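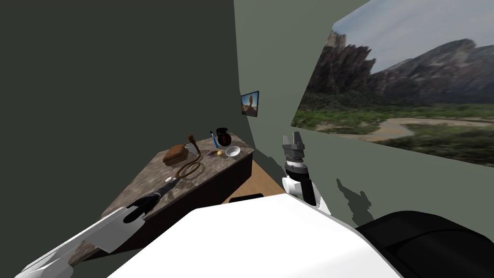
4. Les longs déplacements et la récupération des joueurs

Nous avons longtemps hésité, au moment de préparer cette section, sur la manière de parler des trajets, tant le sujet revient dans toutes les conversations de vestiaire et tant il est pourtant difficile d'en tirer quelque chose de solide. Les deux clubs qui nous ont ouvert leurs portes, Kirnus et Tirkeck, vivent à cet égard des saisons très différentes. Le premier dispute la plupart de ses rencontres à l'extérieur chez des voisins ; le second, relégué par la géographie plus que par les résultats (on nous pardonnera la formule, elle vient d'un joueur), doit parfois avaler 500 kilomètres d'autocar avant un coup d'envoi, et autant pour rentrer dans la nuit.

Le carnet de récupération décrit à la section précédente a été tenu par 16 joueurs de champ, tous volontaires, que nous remercions encore une fois de leur patience. Chacun y notait au réveil la qualité de son sommeil, la raideur ressentie dans les jambes et l'humeur du moment, sur une échelle de un à sept. Les gardiens n'ont pas été retenus, leur charge de course étant trop éloignée de celle de leurs coéquipiers, ce que l'entraîneur des gardiens de Tirkeck nous a d'ailleurs reproché avec beaucoup de gentillesse et une certaine insistance.
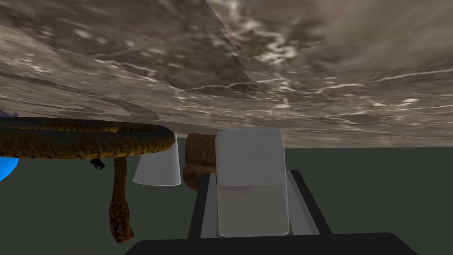 Il faut préciser que l'heure de retour compte, dans ces carnets, davantage que la distance parcourue. Un trajet long effectué l'après-midi, avec un repas chaud à mi-chemin et une nuit à l'hôtel, laisse peu de traces dans les réponses du lendemain. Un trajet moyen suivi d'une arrivée à trois heures du matin en laisse beaucoup, et parfois pendant deux jours entiers. La figure 4, reportée en annexe, donne les moyennes par tranche horaire ; on y lira surtout la dispersion des réponses, qui nous paraît plus instructive que la pente de la courbe, et qui rappelle combien les joueurs dorment différemment dans un autocar.

Soledad Marín, qui a conduit les entretiens, a tenu à ce que l'on conserve aussi les remarques libres portées en marge des carnets. Elle avait raison d'insister. Plusieurs joueurs y racontent le travail qui les attend le lundi matin, l'enfant qu'il faut déposer à l'école, le sac que l'on n'a pas vidé. Dans un championnat où presque tout l'effectif exerce un autre métier, la récupération se joue pour une bonne part hors du club, et nos questions du début, un peu trop calquées sur le monde professionnel, passaient à côté de cela.
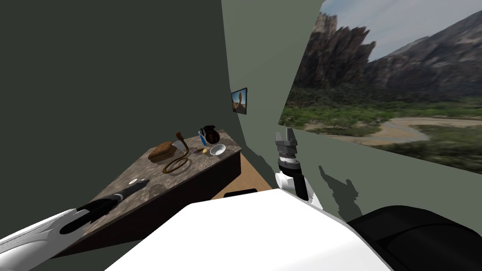

4.2. Ce que disent les encadrants

Les entretiens avec les entraîneurs et les préparateurs physiques ont pris plus de temps que prévu, et c'est sans doute la partie de l'enquête que nous avons eu le plus de plaisir à mener. Illia Nazarenko, qui prépare les joueurs de Kirnus, allège systématiquement la première séance après un retour tardif : mobilité, un peu de ballon, rien qui ressemble à un exercice chronométré. Son homologue de Tirkeck maintient au contraire la séance habituelle, par crainte de perdre le seul créneau d'éclairage dont le club dispose en semaine. Il le fait à regret et nous l'a dit plusieurs fois.

Les deux clubs utilisaient déjà le logiciel Wuledum pour consigner les présences, et nous nous sommes appuyés sur ces relevés pour dater les absences. Ils comportent des trous, surtout en février, quand les reports de matchs s'enchaînent et que les feuilles sont remplies de mémoire, une semaine plus tard, sur un coin de banc. Nous avons préféré écarter ces semaines-là du calcul plutôt que de les reconstituer.

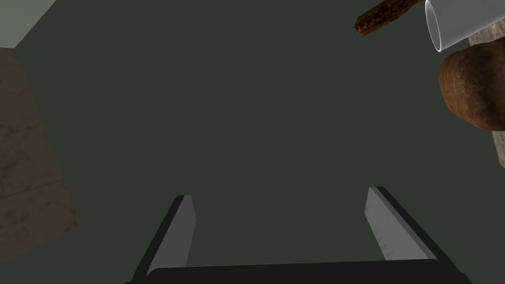 Reste la question du public, que nous n'avions pas prévue et que les joueurs ont soulevée d'eux-mêmes. Le stade de Tirkeck peut recevoir 3000 personnes ; il en accueille d'ordinaire 200, fidèles et bruyantes, dont une petite partie suit l'équipe à l'extérieur dans le même autocar. Certains joueurs y voient une fatigue supplémentaire, d'autres disent que c'est grâce à ces chansons-là qu'ils supportent la route, et un défenseur a écrit les deux choses sur la même page, à quinze jours d'intervalle. L'échelle d'humeur proposée par Stankevičius, que nous avons reprise telle quelle, ne permet pas de distinguer ces situations. Une version révisée, avec une question séparée sur l'ambiance du trajet, a été remise aux deux clubs en octobre 2023, et les premiers carnets remplis sous cette forme seront examinés à part, sans être mêlés aux résultats présentés ici.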